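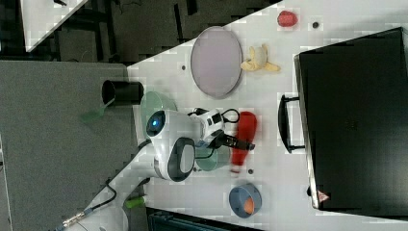
Looking after one robot arm is mostly looking after its cable, says the technician who has kept the arm at the Drorell workshop in Dostville running since February of last year. I asked her to start with the part that takes the most of her time, and she did not have to think. "The cable at the gripper. It makes a loop over the top of the housing, and this loop must have the right size. If it is too small, it pulls on the plug when the wrist turns. If it is too big, it catches on things." The things, in this case, are bowls, a plate, a toy banana and a red bottle lying on its side, so there is plenty to catch on.

She has a small routine for each morning. Before the power is on, she moves the wrist by hand through its full turn and watches the loop. Then she checks the connector near the base, because people step close to it and a foot is enough to make it loose. "I turn the collar with two fingers. I do not use pliers. Somebody used pliers before me and we had to order a new connector from Atallah, and we waited a long time."

After that comes the gripper. The fingers are cleaned with a dry cloth, and every 1,000 cycles she takes out the screws, looks at the pads and puts the screws back with a torque wrench. At 2,000 cycles the pads are changed, also if they still look good. I asked if this is not a little wasteful. "Maybe. But a pad is cheap, and a worn pad makes you look for the mistake in the program. I lost one full day like this."

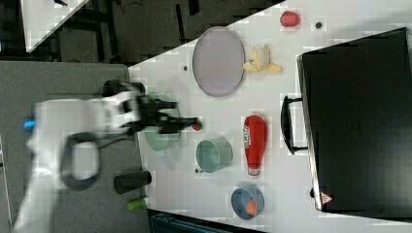
The gripper reaching over the edge of the table, with the light green bowl underneath.

The edge of the table is her next subject. The arm has to cross it many times in a day, and the height of the gripper at this place is the first thing she sets after any repair. She drives the arm slowly to a point above the edge, puts a gauge of 2 mm under the lowest finger and writes down the value that the controller shows. "If the number is different from last week, something has moved. The arm, the table, or the floor. It was the floor one time, really!"

The program she uses for this check is called Gumus, and it was written in the house. It has 106 positions saved in it, and she admits that she needs only a few of them. The others are from older setups and she does not dare to delete them - two of them are called by another routine and she has not found out which.

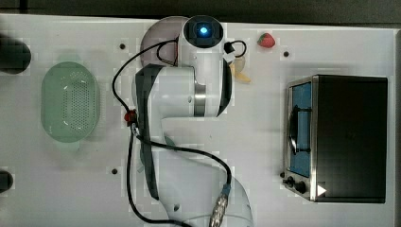
When the objects on the table are changed, she runs the whole path once at low speed with her hand on the stop button. A tall object asks for more care than a small one, she explains, as the elbow can come near to it while everybody is watching the fingers. She also looks again at the clip that holds the cable to the arm. It should be tight enough that the cable does not slide, but the cable must not be pressed flat.

For new colleagues she has one piece of advice, and it concerns the notebook. "Write what you changed, also when you changed it back. The controller has a log, yes, but the log does not know that I moved a clip." Her own notebook is the second one already. The first is in the drawer under the controller, with the spare pads and the gauge.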